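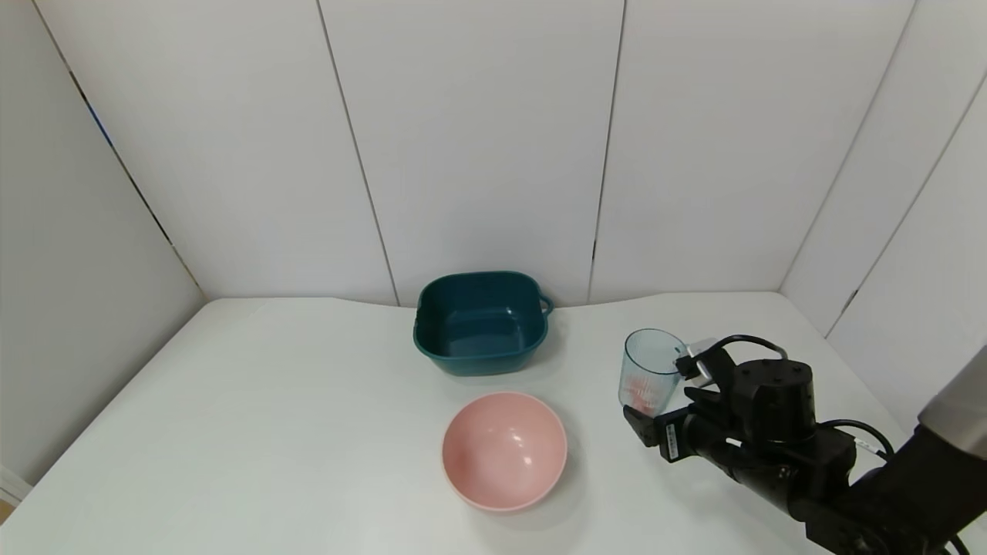
Romain Chauvin wants to know why I don't just buy a new dishwasher. He has asked three times under three different posts, so, fine, a thread.

---

The dishwasher is a Susell. It came with the apartment. It stopped draining in March, which you may remember as a month when getting a stranger into your kitchen became complicated.

---

I did what the manual says. I cleaned the filter. I checked the hose for kinks. I ran it empty on the hottest setting and stood there with my arms crossed like somebody's dad at a swim meet.

It made a noise like a cow being told bad news, and then it sat there full of water.

---

I called Orkness Appliance. They weren't doing house calls, but a man would talk me through it on the phone. He asked for the model number. It's on the inner edge of the door, where you can read it if you lie on the floor and already know what it says.

---

Phone quote for a new pump: $339, parts and labor, once they were back to sending people out.

A new machine, the cheapest one that fits the gap: $604, delivered to the curb. Getting it from the curb to the third floor was described to me as "between you and your household." My household is me and a fern.

---

So that's one answer, Romain. I looked at both numbers and washed a plate.

---

What I didn't know is how many opinions there are about washing a plate.

My mother: glasses first, then silverware, then plates, then pots, and if you do it in another order she can tell over the phone.

My sister: everything goes in at once and soaks "for a bit." Her bit has been known to include a weekend.

---

Then there's the running water people and the basin people. I was raised running water. You leave the tap on and wash under it and feel vaguely guilty. Basin people fill a tub, wash in that, rinse in another one, and feel great about themselves.

I have switched to basin. I feel great about myself.

---

Things I have bought to avoid buying a dishwasher:

- a dish tub
- a second dish tub, for rinsing
- a rack
- a tray for under the rack, after learning what a rack does to a wood counter
- gloves, medium
- gloves, large

---

The soap situation. For a few weeks the only stuff left at Abernathy Market was Sullik, in a bottle with no squirt top, only a wide open mouth like a jug of laundry detergent. There's no such thing as a drop of Sullik. You get a glug. I had suds on the toaster.

---

I ended up cutting it with water in an old mustard bottle. It works fine and I've only put it on a sandwich once. (Caught it before the bite. You can smell it.)

---

Somebody's going to ask about sponge vs. brush. Brush. I was sponge for my whole adult life and I'm not going to defend it. A sponge is a pet you don't feed. A brush hangs on a hook and keeps its business to itself.

---

"But doesn't it take forever?" I timed it. 16 minutes after dinner if I cook like a normal person. 26 if there's anything with cheese.

So I've quit making anything with cheese on a weeknight. Of all the changes this year, I'd rank that one pretty high for sadness.

---

The other change is that I own fewer dishes, functionally. The rest are still in the cabinet. I use the same bowl, the same fork, the same mug. I wash them, they go in the rack, they come out of the rack. The good plates are up there wondering what they did.

---

Drying: I don't. Put it in the rack, walk away, air is free. My mother dries with a towel, then puts the towel over her shoulder, then dries the next thing with the shoulder towel, and has never once been sick, so I can't win that argument.

---

Cold water for anything with egg or flour on it. I resisted this because it sounds like something off a calendar from a feed store. Then I used hot water on a pancake batter bowl and made paste. I could have hung wallpaper.

---

Cast iron people, please stay out of my replies. I know. I've seen the videos. I have the chain mail thing. I'm happy for you.

---

Meanwhile the Susell is being used for storage. Top rack is mugs. Bottom rack is baking sheets and a bag of rice. It's the best cabinet in the kitchen, it slides out, everything's visible, and the door closes with a nice thunk. If I fix it I have to find a new home for the rice.

---

June 5, 2020, and Orkness left a voicemail this morning. They're booking visits again. Same price for the pump. The man remembered me as "the lady on the floor."

---

I haven't called back. I stood at the sink instead and did the breakfast stuff with the window open and the radio going, and it was perfectly nice. I resent how nice it was.

---

Then I found last night's lasagna pan under a towel, where I'd put it so I wouldn't have to look at it. (Yes, it was a weeknight. I slipped.)

---

It's soaking now. For a bit.

---

Romain has replied that his sister-in-law is giving away a portable one that hooks up to the faucet, if I can carry it. Romain, what floor is she on?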